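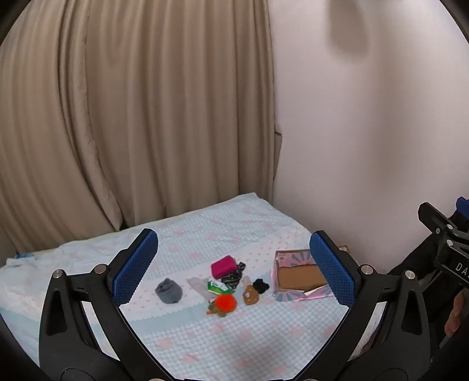
Werkstattbuch, 23. Dezember – Kleinkram auf dem Bett

So, letzter Eintrag vor den Feiertagen, und wieder geht es ums Sortieren. Yasmine hatte mich gebeten, endlich aufzuschreiben, wie wir die Sachen auf dem Bett ordnen, bevor sie in die Beutel kommen. Bisher macht es jeder anders, und im Juli hat uns das schon einmal einen halben Nachmittag gekostet.

Grundregel, auf die Tiago und ich uns geeinigt haben: Weiches zuerst raus, alles in die Mitte, und was schon gerollt ist, kommt an die Seite. Das graue Röllchen (sieht aus wie eine zusammengelegte Socke) liegt also links für sich, der Rest bleibt als Häufchen zusammen. Das schwarze Tuch mit dem hellen Muster macht mir die meiste Arbeit. Es knüllt sich, sobald man es anfasst, und gefaltet wird es bei mir nie so flach wie bei Mafalda. Die rollt einfach alles – vielleicht sollte ich das auch mal probieren.

Der blasse, halb durchsichtige Streifen ist ein Fall für sich. Auf dem hellen Bettzeug mit den Karos und dem ganzen Rosa verschwindet er fast, ich habe zweimal danebengegriffen. Notiz an mich: beim nächsten Mal ein einfarbiges Laken unterlegen! Das von Skivard müsste noch im Schrank sein, 70 breit, reicht für den Haufen locker. 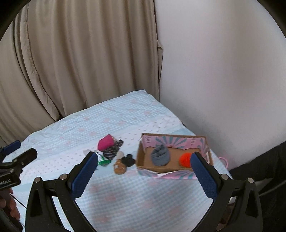 Arbeitsgruppe Haushalt & Textil

Das magentafarbene Teil findet man dagegen immer sofort, egal was sonst noch herumliegt. Peter meint, wir sollten alle Täschchen in solchen Farben nehmen, und da hat er recht. Es bleibt bei mir hinten am Haufen und kommt ganz zum Schluss dran.

Zeiten: erster Durchgang 40 Sekunden, danach habe ich nicht mehr gestoppt, weil Albertina wegen der Beutel von Vilela anrief. Es fehlen noch 3, die kommen erst im neuen Jahr. Bis dahin nehmen wir die alten von Benell, auch wenn der Verschluss klemmt.

Offen:
– Tuch: falten oder rollen? Mit Mafalda klären
– Laken suchen, sonst Yasmine fragen
– Beschriftung für die Beutel, bitte größer als letztes Mal (Tiago!)
– Liste der Sachen ins gemeinsame Heft übertragen

Ach ja, und wer den guten Stift aus der Schublade hat: bitte zurücklegen. Ich schreibe das hier gerade mit Bleistift.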